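요즘 제 책상이 참 휑해요. 지난 호에서 '버리는 이야기'를 해 달라는 답장을 꽤 받았는데, 마침 저도 9월부터 집 정리를 붙들고 있었거든요. 그래서 이번 호 가운데 꼭지는 종이 이야기입니다. 편지, 영수증, 설명서, 그리고 왜 갖고 있는지 도무지 모르겠는 포스터들!
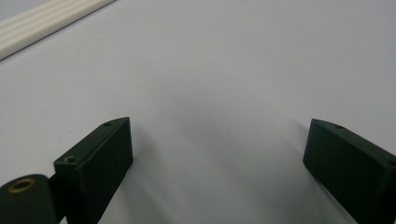 마지막 수정: 2018년 11월 29일

시작은 영수증이었어요. 타무노(Tamuno) 동네로 이사 온 뒤로 받은 영수증을 신발 상자에 그냥 던져 넣고 살았는데, 어느 날 뚜껑이 안 닫히더라고요. 처음엔 뚜껑만 닫히게 조금 덜어 내자 했죠. 그런데 앉아서 한 장씩 보다 보니 그게 또 재미있는 거예요. 그라사크(Grusach) 시장에서 산 무, 같은 날 두 번 들른 빵집, 왜 샀는지 기억도 안 나는 우산. 저녁 내내 읽기만 하고 한 장도 못 버렸습니다. 정리하시는 분들, 영수증은 절대 읽지 마세요. 글자가 날아가서 하얗게 된 것부터 골라내면 마음이 좀 편해요.

그다음이 편지랑 엽서. 저는 이걸 못 버리는 사람이라 아예 버리지 않기로 했어요. 대신 규칙을 하나 세웠습니다. 상자는 하나만! 넘치면 그때 다시 고르기로요. 세어 보니 엽서만 100장이었고, 그중에 제가 써 놓고 안 부친 게 27장이나 되더라고요(받으실 분들께 죄송합니다…). 우표값이 올라서 지금 부치려면 새로 붙여야 하는데, 그래도 연말 전에 몇 장은 보내 볼까 해요. 여름 인사가 적힌 엽서를 겨울에 받으면 좀 웃기지 않을까요?

설명서는 의외로 금방 끝났어요. 이미 없는 물건의 설명서가 절반이 넘었거든요. 라멕(Rameck) 밥솥은 두 집 전에 고장 나서 버렸는데 설명서만 세 나라 말로 얌전히 남아 있었습니다. 보증서는 날짜만 보고 지난 건 다 내놨고요, 남긴 건 얇은 파일 하나에 들어가요. 파일 앞에 물건 이름만 크게 써 두었더니 찾기도 훨씬 수월하네요.
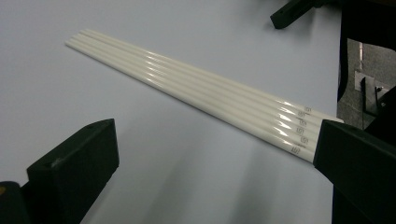

*나란히 놓인 길고 흰 원통들.*

문제는 포스터였어요. 공연 포스터, 전시 포스터, 벽에 붙이려고 사 놓고 한 번도 안 펴 본 지도까지. 돌돌 만 채로 옷장 구석에 세워 두니까 문 열 때마다 쓰러지고, 쓰러지면 꼭 가운데가 꺾이고요. 며칠 고민하다가 다 펴 봤습니다. 오래 말려 있던 종이는 바로 안 펴지니까 반대로 살살 말았다가 두꺼운 책으로 눌러서 하룻밤 두세요. 저는 급한 마음에 다리미를 댔다가 지도 한 귀퉁이를 누렇게 만들었어요. 하필 제가 사는 동네 쪽이요.

그렇게 펴 놓고 나니 정말 걸고 싶은 건 3장뿐이었어요. 두 장은 액자에 넣었고, 나머지 하나는 아직 자리를 못 정해서 침대 밑에 납작하게 누워 있습니다. 남은 포스터는 드루키네(Drukine) 헌책방에 가져갔더니 한 장에 500원씩 쳐 주시더라고요. 생각보다 기분이 좋아서 그 돈으로 바로 헌책을 한 권 샀어요. 네, 집에 종이가 또 늘었습니다. 그래도 책은 책장에 꽂으면 되니까 이건 빼고 계산하려고요.

아직 손도 못 댄 건 학교 때 공책이에요. 필기는 안 볼 것 같은데 구석에 그려 놓은 낙서가 아까워서요. 낙서만 오려서 모아 두신 분 계시면 어떻게 하셨는지 답장으로 알려 주세요. 풀로 붙이셨는지, 그냥 봉투에 넣으셨는지, 그런 사소한 것까지 궁금합니다. 다음 호에 몇 분의 방법을 골라 싣고, 제 공책이 어떻게 됐는지도 같이 적을게요.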